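Work > Site visits > Robotics

Can a robot put the groceries away yet? A day at Ostton

Reading time: 8 min

The Ostton lab is on the second floor of a former furniture warehouse, above a tile showroom. I went on 24 April 2018, which was the lab's open day for people who work in stores, laundries and home care. Most open days of this kind are aimed at investors or at students. This one was aimed at people who do chores for a living, and the invitation asked us to bring a list of the jobs we would hand over first.

I manage stock for Clutico, a small chain of household goods stores. My list had three items on it: unpacking cartons, facing shelves (pulling the products forward so the front row is full), and sorting returns. I went to find out if any of the three could be done by a machine at a price a store could pay.

Registration was at nine. We got a name sticker, a pair of safety glasses and a printed schedule, and we were split into groups. Mine was led by Zohreh Rezaei. She started by telling us what we would not see. There would be no walking robots and no robot that talked. Everything in the building was an arm on a fixed base, or an arm on a cart, and the cart was pushed by hand.

The first room: towels

The first room had one arm and a stack of hand towels. The job was to pick up a towel from a pile, find two corners, and fold it in half and in half again. Each towel took 3 minutes. The first two came out square. The third had a corner tucked under, and the arm folded it anyway, so the finished towel had a lump in it. A person would have shaken it out and started over. The arm had no step for that.

A woman from a hospital laundry asked how many towels it did in a shift. Rezaei said the lab had never run it for a full shift, and that the longest run so far was 400 towels over several days, with a person standing by. The woman wrote that down and did not ask anything else. She told me on the stairs that her department folds with a machine already, a big one with rollers, and that what they need help with is getting wet sheets untangled before they go in. The lab has not tried wet sheets.

The second room: shelves

This was the room I had come for. Ostton has built a short store aisle with real shelving, bought used from a supermarket that closed. An arm on a cart was parked in the middle of it. Aidan Hennessy ran the demonstration.

The arm took boxes of crackers from an open carton and stood them on the shelf, one behind the other, labels to the front. It did this well. It was slow, but the boxes were straight and it did not crush any. Then Hennessy gave it a carton of bagged rice. It picked up the first bag by a corner, the bag sagged, and the arm stopped and waited for him. He pressed a button and moved on to cans.

Cans were somewhere in between. If they stood upright in the tray the arm could do them without trouble. If one had tipped over, it had to come at it from another direction, and it sometimes pushed the can along the shelf before it got hold of it. Hennessy said short round things are harder than they look, since they roll when touched.

I asked about facing. He said facing is a vision problem first. The robot has to see that there is a gap behind the front row, and from where its camera sits it often can't. They had tried it in February and put it aside.

I also asked who opens the cartons. In our stores, cutting cartons open and breaking them down is close to half of the unpacking. At Ostton a person opens them. The arm does not use a knife, and Hennessy said it was not going to get one soon.

The price for the arm, the gripper, the cart and the software was not on any sheet. When pressed, Hennessy said the parts alone cost more than one of my employees earns in a year. He also said the parts were the cheaper half.

Lunch

Lunch was sandwiches in the hallway. I ate with two people from Gritudora, who run a home care service, and with Esperanza Abernathy, who had come on her own. The Gritudora people had a list much longer than mine: making beds, emptying the dishwasher, wiping down a bathroom, picking things up off the floor for clients who can't bend. They said the last one mattered most. A client who drops a pill box or a remote control may wait hours for someone to come by. A machine that was slow would still be faster than that.

Abernathy said she would settle for the dishwasher. She wanted to know why it was so hard if the dishes were always in the same two racks. I didn't have an answer then. I heard a partial one after lunch.

The third room: practice on the computer

The third room had no robots in it, only desks. Rezaei said that most of the work in the building happens here. Before an arm is allowed to handle a new kind of item, the software tries it in simulation, over and over, with the item in different places and at different angles. Grocery items are the main set, because they are cheap and everyone knows them.

The point of all this practice is the grasp. Choosing where to take hold of a thing, how to turn the hand, and how close to come before closing the fingers makes up most of what goes wrong later. If the hand comes in a little to one side, a box can take it and a can may not. On the screens the arm went through this without a shelf or a carton around it.

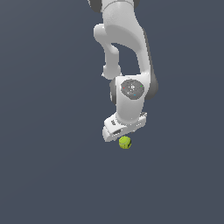

Mahtab Azimi wanted to know what good it did to practice with one small thing and nothing else near it, when no shelf in any store looks like that. Rezaei agreed that it was a fair objection. She said they begin with the hand and a single item so that they can tell a bad grasp from a bad camera or a bumped shelf, and then they add the rest back. The dishwasher is at the far end of that. A rack has wires the fingers can catch on, the plates overlap, and glasses are hard for a camera to see. The racks stay the same, but the load is different each night.

She gave us one figure that I found useful. Of 533 items in the lab's grocery set, all of them had been handled in simulation, and the real arm could pick up most of the rigid ones if they were set out singly. For bags, nets of fruit and anything floppy, she would not give a number. She said the simulated bags did not behave enough like real ones for the number to mean much.

Someone asked if simulation would get better. She said it would, and that faster computers were part of it, but that somebody still has to go and measure how slippery a wet cucumber is.

The last room: returns

The last stop was a sorting table with three bins. The arm picked items out of a tote and put them in a bin by type. This was the nearest thing to my returns job, and it was the best demonstration of the day. It made one mistake while we watched, dropping a sponge into the wrong bin, and went on.

But sorting by type is the easy part of returns. What takes our people time is deciding if a thing can be sold again. Has it been opened, is the cord there, does it smell of smoke. The system at Ostton knows what an item is. It has no opinion on the state it is in. Hennessy had told us the same thing earlier in different words, about rice.

Forough Babaei, who runs the lab, took questions at the end for half an hour. She was asked when a robot would be able to do housework. Her answer was that one chore, in one room set up for it, with a person nearby, was possible now for somebody with a lot of money. She expected single jobs in warehouses in 5 years and would not put a date on homes. A man near the door said a company called Lengyel was promising a kitchen robot much sooner than that. She said she had seen the same brochure and would like to see the kitchen.

What I took back to the office

I wrote up my three items for the regional meeting as follows.

Unpacking: no. The arm can shelve boxes and upright cans once a person has cut the carton and set it in place. By then our person has done a good part of the job, and is standing there anyway.

Facing: no. It has been tried and put aside.

Sorting returns: maybe, in a central building, if a person checks the condition of each item first. We don't have a central building for returns. Two of the other chains at the open day do, and they stayed behind to talk to Hennessy.

I also passed on something that has nothing to do with robots. The aisle at Ostton had stops on the shelves that keep the cans from rolling back, put in to help the arm. They are plastic strips and cost very little. I have ordered a box of them for the Clutico store with the worst can aisle.

The lab plans another open day next year and took our addresses. Parking is behind the building, and the entrance is at the side of the tile showroom, with a bell.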